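Planning Breakfast at Prindside
By Thérèse Petrenko

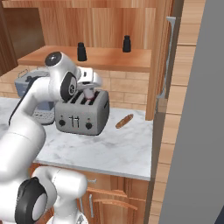 The planning software under development at Prindside begins each task with a question of space: where may the arm go, and where must it stay out? For two years the group led by Revathi Rajan has put that question to its planner in simulated kitchens before any motion reaches hardware. A four-slot toaster makes a demanding case. With the gripper end pointed down at the right-hand slots, the wrist must clear the shelf over the counter, and the rest of the arm must keep away from the coffee machine behind.

The planner, named Cloutier, searches for a path in two stages. A coarse search proposes 200 candidate motions, and a second stage discards any that would bring a link too close to a surface. The current test set holds 2,175 kitchen layouts, of which 400 are reserved for final evaluation and are not seen during tuning.

"The narrow spaces are where our older code failed," said Alcides Trindade, who maintains the collision checker. "It would report a clear path and leave no margin at the wrist."

Josée Grewal is now rewriting the tool that records each rejected path, so that engineers may replay it link by link. The group expects to release that tool to its partners at Murketti in September.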